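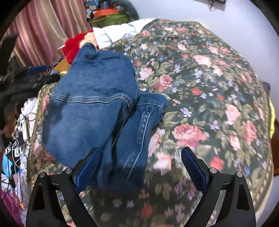

Pre-Season Circuit Inspection Checklist
Etodville Raceway — Club Formula and Touring Car Meetings

Completed by the circuit inspection office. This form applies to the full course only. The short course is inspected under a separate form. Items are marked Pass, Pass with comment, Action required, or Not inspected. Any item marked Action required must be closed in writing before the track license is renewed in September.

Course length: 4000 meters
Layout inspected: full course, clockwise

Section A. Track surface

A1. Racing surface free of breaks, lifting, and loose stone
Result: Pass with comment
Comment: The new surface between Turn 3 and the Plelari Chicane has settled well. A shallow crack has opened along the join at the chicane exit. It is sealed at present and should be checked again after the first meeting.

A2. Drainage across full width
Result: Action required
Comment: Standing water was found on the inside of the Eide Hairpin at 9:30 a.m., after overnight rain. The same point was raised in the previous inspection. The drain cover had been cleaned, but the pipe behind it remains blocked.

A3. Curbs secure, painted, and of the approved height
Result: Pass with comment
Comment: Paint is worn on the exit curb at Turn 7. The second curb at the chicane has one loose fixing bolt. The bolt was tightened during the inspection.

A4. Track edge lines continuous and visible
Result: Pass

A5. Starting grid markings
Result: Pass with comment
Comment: Grid boxes have been repainted to suit the longer formula cars. Old markings still show faintly beneath the new paint at the rear of the grid. They should be blacked out so that drivers do not stop in the wrong place.

Section B. Barriers and run-off

B1. Steel barrier posts upright and firmly set
Result: Pass
Comment: All posts replaced over the winter were tested by hand and by lever.

B2. Tire barriers bolted, banded, and faced with belting
Result: Action required
Comment: The tire wall at the end of the Trovamero Straight has 42 stacks without a top band. The belting is sound. No race or practice session may use the full course until the bands are fitted.

B3. Gravel beds raked and of even depth
Result: Pass with comment
Comment: Gravel at the hairpin has packed hard near the service road. It needs to be turned over by machine. Hand raking will not reach the required depth.

B4. Debris fencing in front of spectator areas
Result: Pass
Comment: 1460 meters of fencing inspected on foot. Cable tension was even throughout.

B5. Openings in barriers protected and gates working
Result: Pass with comment
Comment: The gate at Marshal Post 6 closes but does not latch without being lifted. Hinge to be adjusted.

Section C. Marshal posts and signals

C1. Each post has a clear view to the next post in both directions
Result: Action required
Comment: Growth on the bank between Posts 8 and 9 blocks the view at standing height. Cut back and confirm by sight from both posts.

C2. Full set of flags at each post, clean and undamaged
Result: Pass with comment
Comment: The yellow flags at Post 4 are badly faded. Replacements are held in race control and should be issued before the first test day.

C3. Light panels respond to race control
Result: Pass
Comment: Yellow, red, green, and safety car signals were shown on every panel in turn.

C4. Radio check, all posts
Result: Pass with comment
Comment: Speech from Post 11 was broken on the main channel and clear on the reserve channel. The handset is to be exchanged and the test repeated.

C5. Fire extinguishers in date and sealed
Result: Pass

Section D. Pit lane and paddock

D1. Speed limit lines and signs in place at entry and exit
Result: Pass

D2. Pit exit light visible from the fast lane
Result: Pass with comment
Comment: Visible, though low sun makes the green lamp hard to read late in the afternoon. A deeper hood is recommended.

D3. Safety car position clear, with direct access to the track
Result: Pass
Comment: The standby bay holds 2 vehicles. Barriers stored in the bay during the winter have been removed.

D4. Medical center access road clear
Result: Pass
Comment: The road must remain clear of team trailers at all times, including while the paddock is being set up.

D5. Fuel storage area locked, signed, and away from garages
Result: Not inspected
Comment: Keys were not available. To be inspected at the return visit.

Section E. Outcome

License recommendation: Withheld until items A2, B2, and C1 are closed and item D5 has been inspected. Short course running may continue under its existing permit.

Return visit: To be arranged by the circuit office once the tire wall bands have been fitted. Written notice of completed work should reach the inspection office before 4 p.m. on the working day before the visit.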